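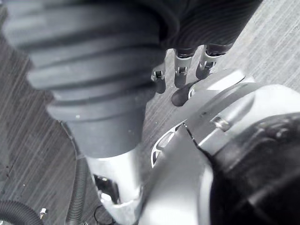

Reading time: 4 minutes

Chapter Four
Folds, Hinges and Vents

From: Covers and Joints, a First Course in the Study of Made Things
Shaohua Xiong
Text revised 16 August 2019

In the first three chapters we studied parts that stay where they are put. A shelf, a lid that is glued, a box with a flat bottom. We learned how to name the material, how to find the seam and how to guess the order in which the pieces were joined. From now on the objects become less quiet. They must bend, or turn, or let air go through, and still they must keep their shape for many years.

This chapter treats four kinds of parts: the ribbed sleeve, the hinge, the shell with its seam, and the vent. You will meet all of them before breakfast. The drain hose behind a washing machine is ribbed. The cupboard door hangs on hinges. The toaster has a shell, and the refrigerator has a vent at the bottom or at the back, where the dust likes to live.

What you should have with you

A drinking straw with a bending neck, a sheet of writing paper, a pair of eyeglasses with folding arms, and one old kettle or toaster that you are allowed to look at closely. Unplug it first and let it become cool. You will not open it in this chapter. A small flashlight is a great help.

4.1 The ribbed sleeve

Take the sheet of paper and roll it into a tube. Try to bend the tube. At first it resists, and then it gives way suddenly in one place, and the tube is now closed at that place. We say that it has kinked. The outside of the bend needed to become longer and the inside needed to become shorter, and the flat paper could do neither.

Now bend the neck of the straw. The small folds on the outside of the bend open, the small folds on the inside come closer together, and the passage through the middle stays open. The plastic itself is almost not stretched. The length was already stored in the folds, in the same way as cloth is stored in a pleated skirt.

A sleeve made like this is called a bellows when the folds are deep, and we often say corrugated when they are shallow, although the two words are mixed in catalogs and in shops. I will use "bellows" for anything where you can put the tip of your finger between the ribs.

Compare the ribs in the photograph at the head of the chapter. The big rubber bellows has thick ribs with round tops, and it narrows into a smooth collar before it meets the polished metal. The other ribbed piece has fine grooves, parallel and very close to each other. Both surfaces are ribbed, but the hand would feel them very differently.

Some general rules about ribs:

Deep ribs allow a large movement. Shallow ribs allow a small one, and they take less room.

A round top is kinder to rubber than a sharp top. A sharp fold bends always on the same line, and cracks usually begin on that line.

The ends of the sleeve are normally smooth. A clamp or a ring cannot sit well on ribs, so the maker leaves a collar.

Dirt collects at the bottom of the groove. If you want to know the age of a rubber sleeve, open one fold gently with two fingers and look there, not at the top.

My first teacher in this subject kept a rubber boot from the gear lever of a Rikcombe delivery van. The outside was dull and gray, but deep in the folds it was still black like on the first day. We students pulled it and let it go by turns, with one of us counting aloud. At 932 pulls a fine line appeared near the collar, and by the end of the afternoon you could see light through it. The ribs themselves had no damage. I have since seen the same in hoses, in dust covers and in the neck of a vacuum cleaner — the place where the soft part becomes the stiff part is the place to inspect first.

4.2 The hinge

A sleeve can bend in every direction. A hinge turns in one direction only, and this is its value. A door which could bend in every direction would be a curtain.

Every pin hinge has the same members. There are two leaves, or two brackets, one for each of the parts that must be joined. There is a pin, which passes through both. Often the pin is darker than the bracket, because it is made from another metal or has received another finish, and this makes it easy to find. On eyeglasses the pin is a tiny screw. On a cupboard it may be hidden completely by the knuckle, which is the rolled edge of the leaf.

Please open and close the arm of the eyeglasses slowly. Notice three things in your notebook: where the movement stops, what stops it, and if there is any play from side to side. In a good hinge the stop is made by a shoulder of the metal and the pin does not carry this load. In a cheap hinge the pin does everything, and after a season it becomes loose.

When several hinges follow one after another, we speak of a chain of joints. A folding ruler is such a chain. So is your own finger, where the separate bones are short and stiff and the bending happens only between them. Designers borrow this arrangement often. It gives a curved result from straight pieces, and each piece can be made and repaired alone.

Students sometimes draw such chains as one smooth curve. Do not do this. Draw the stiff pieces first, with a ruler if necessary, and put a small circle for each pin. The curve will appear without your help.

4.3 The shell and its seam

A shell is a thin outer body that gives the object its form and keeps the hand away from what is inside. It may be pressed from sheet, cast, or molded. A curved shell is stiffer than a flat one of equal thickness. You can test this with the writing paper: hold it flat by one edge and it hangs down, but give it a light curve and it stands out straight from your hand.

A glossy shell is difficult to study. It shows you the window, the lamp and your own face, and the real shape disappears behind these reflections. Move the lamp and keep your head still. What travels is reflection, what stays is the object. I advise my students to begin with the seams, for a seam keeps its place in any light.

Look for a band or a strip next to the seam. It may cover a rough edge, it may pull two pieces together, or it may be there only for beauty. A bolt in the band is a strong hint that it also holds something, but it is no proof. The toasters of the Fimness type, which are still common in rented kitchens, have a bright band with bolt heads all the way around, and half of these heads hold nothing.

With bolts, write down the shape of the head. A hex head has six sides and asks for a wrench, or for a key if the six sides are inside. Slots and crosses ask for a screwdriver. The shape tells you which tool the maker expected you to have, and sometimes that he hoped you did not have it.

4.4 The vent

A shell that is closed everywhere keeps the heat and the damp inside. So we cut it. But a large hole makes the shell weak and invites fingers and spoons, and for this reason the hole is divided with bars. When the bars are thin and flat we call them slats.

Slats may be straight or curved. On a curved shell they usually follow the curve, otherwise the vent would look like a flat patch on a round body. The outline of the whole cutout is very often an oval or a long slot with rounded ends. Corners are avoided, as a sharp inner corner is where the sheet begins to tear.

From the front, the gaps look dark even when the room behind them is well lighted. Hold your flashlight at a low angle and you may see the edge of the metal and judge its thickness. This is one of the few places where an unopened object shows you how thick its skin is.

How to work through the chapter

Sections 4.1 to 4.4 come again in full length after this opening, each with drawings and a bench task. The bench task for the sleeve needs patience: you will bend one straw 300 times and make a note of the folds after every set. Use the plain Vunent straws from the course box if you have it, as the ones from cafés are too different from each other. The task for the hinge uses the sheet metal from the Lei kit. Groups who begin in October should leave the vent for a day with low sun, when the shadows of the slats fall long across the table and can be traced directly on paper.

Words to keep

Bellows: a sleeve with deep folds, able to become longer, shorter or bent.

Collar: the smooth end of a sleeve, where it is fixed to another part.

Knuckle: the part of a hinge that surrounds the pin.

Play: small movement which was not intended.

Seam: the line where two pieces of a shell meet.

Slat: a thin bar in a vent.

Before you turn to 4.1, put the straw on the table, bent, and leave it there. We will need to see tomorrow how far it has come back.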